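About Driltavard

Hi, and thanks for stopping by! I'm Kittipong Ruangrit, and I run Driltavard, a small shop that writes working rules for people who share a bench with a robot arm. Labs, repair shops, a couple of community colleges. If you've ever reached for something on the table and realized the arm was still live, you know why we exist.

I started out at Irholm as a line technician. We had a safety binder with over 2,000 pages in it and I read maybe 15 of them. When I left I wanted rules short enough to tape to a wall, so Waqas Rizvi and I sat down one November and wrote some. The first set was terrible (sorry, Waqas) but people used it.

Most of what we teach is bench stuff. Know every loose item in the arm's reach before you press start. Slow speed on the first pass, always, even if you ran the same job an hour ago. One person holds the stop button and does nothing else — no phone, no coffee.
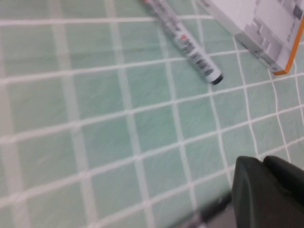

Then there's the log. Every run gets a line: who was there, what was on the surface, what the gripper was asked to do, anything odd. Decha Kaewkla checks ours and she will send it back if you write "fine." I've had mine sent back plenty.

We also argue about surfaces a lot. Patterned tops, plain tops, shiny ones. Our rule is that you test on the surface you're going to work on and you write down which one it was. Same goes for lighting.

Our main course is called Bunda. It runs 5 mornings, with no more than 15 people in the room, and you'll spend most of it on your feet. Güneş is the shorter refresher for folks who've already done it. We rewrite both every year, mostly from the logs our students send in, so please keep sending them — even the boring ones!

Want to come by and see how we work? Call before 5 and ask for Waqas.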